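Two Arms, One Pair of Pruners, and a Success Rate I Don't Believe

18/05/2020

I have now read the Raltis write-up on bimanual tidying three times, and each time I get stuck on the same sentence, the one that says the arms "stop safely on unexpected contact." Mine didn't. I run the same controller, with the settings the authors recommend, and in November it tried to push a pair of pruners through the tabletop for long enough that I had time to put down my coffee and reach for the switch.

So here are my notes on that, partly because people keep asking whether they should build on Raltis, and partly because the bug report I filed got a thumbs up and then silence.

The job is simple enough on paper. Two arms, one on each side of the table, pick up small garden tools and put them in a container. I picked garden tools because they are awkward. A trowel is fine, it has a handle and it lies flat. A hand rake catches on things. Pruners are the worst, with two handles, a short blade, and a way of turning under the fingers just as you think you have them.

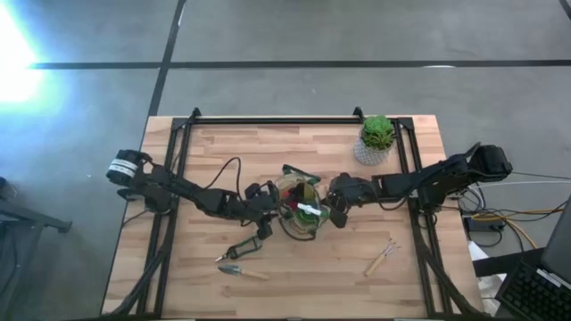

The bowl version of the task, with shears, trowel and rake on the table.

The bowl was where I first saw the fault. If both grippers come in toward the middle, each arm has its own idea of where the rim is, and the two ideas do not have to agree. Raltis handles this with what it calls a shared zone. One arm is supposed to wait while the other goes in. What the documentation leaves out is that the wait has a timeout, and once the timeout runs down the waiting arm goes in anyway. I found that in the source, in a comment, after the fact.

Here is what the log showed for the bad run. The left arm had the zone. It closed on the pruners, lost its grip on one handle, and started its retry routine. The retry took longer than the timeout. The right arm then entered the zone, came down, and met the pruners from above. The motor current climbed past the limit and stayed there. No stop was triggered. The stop is based on a running average over 500 samples, and every time the arm made a tiny correction the average dipped just enough to start the count over.

I cut the power by hand. The damage was one bent finger mount and a dent in the wood. Nobody was hurt, but my hand had been in that spot a minute earlier, moving the trowel back for the next try. That is the part I keep thinking about. These arms are small and people treat them like toys – I did too. A small arm holding a blade is still holding a blade.

The reply I got from another user was that I should have bought the Herkholm contact sensors. Maybe. I borrowed a set later and they do catch a straight downward push. They missed a sideways one in the same week. I'm not going to call that a fix.

What I changed instead is dull. The timeout now ends the run. The current limit is a hard limit with no averaging, so I get a lot of false stops, and I have decided I can live with them. The switch moved from the shelf behind me to the front edge of my desk. And I stopped resetting tools by hand with the motors on, even for a second, even when it's the last run of the night.

I also swapped the bowl for a soft bag, on the theory that canvas gives a little and a salad bowl doesn't.
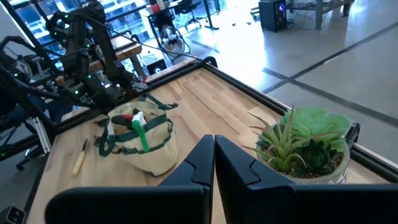 Wrist view with the tool bag, pruners and a green handle sticking out of the top.

The bag brought its own trouble. It slumps, so the opening is never quite the same shape twice, and the straps are just the sort of thing a gripper finger likes to go through. I set a rule that an arm has to back straight out the way it came in before it turns. It costs time, and it makes the whole thing look slow and a bit nervous – which is fine by me.

Over 200 runs with the hard limit on, I got 3 stops that I would call real ones, meaning an arm was pushing against something it should not have been. With the original settings, I believe all of those would have been logged as successes as long as the tool ended up in the bag. That is how the Raltis script scores a run. It looks at where the tool is at the end and does not ask how it got there.

So when the write-up reports its first 100 runs with no safety events, I would like to know what was being counted. The Flalwood group used the same scoring script for their kitchen task, and so did the Griffiths demo that went around last year. I have no reason to think either of them saw an arm press a knife into a counter. I also can't see how their numbers would show it.

If you are running this controller, search the source for the zone timeout and see what yours is set to. Mine was left at the default. I have the logs and the patch and will send them to anyone who wants them, though the patch is ugly and only tested on my own table.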